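Gikell Neighborhood Play Library
Progress report to the Plinine Fund
16 Jun 2024

Dear Kgomotso Ndlovu,

What a spring it has been! Your grant let us open the Akine Street branch on Saturdays as well as weekday afternoons, and families have come in steadily ever since. We have now made 3227 loans across both branches, and 38 households joined after the school fair alone.

The biggest change is in what people borrow. Puzzles used to lead by a mile. Now it's building toys and anything with wheels, and grandparents are asking for board games they can play with mixed ages (we need more of these, and they are in the fall order).

Spending is on track. The shelving came in under budget, so with your okay we would like to move the leftover $1000 into repairs and missing parts. Ro-un Cha has trained six parents to check returns, and the repair shelf is the shortest it has been since we opened.

Still to do: the Um Road branch needs a ramp before November, and the landlord has not signed off yet. I'm chasing him weekly.
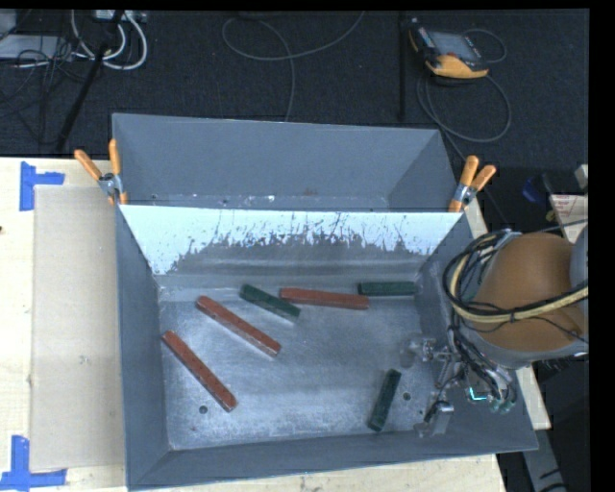 Our next job is sorting the building sets, which come back mixed more often than any other toy. We plan to give each set its own bin and a card listing the pieces by color and length, so that a parent checking returns can read off "three long red, three shorter dark green," look into a gray metal bin like the front one, and know the blocks are all in. The cards should be ready for the summer rush, and I'll send you a few with the next report.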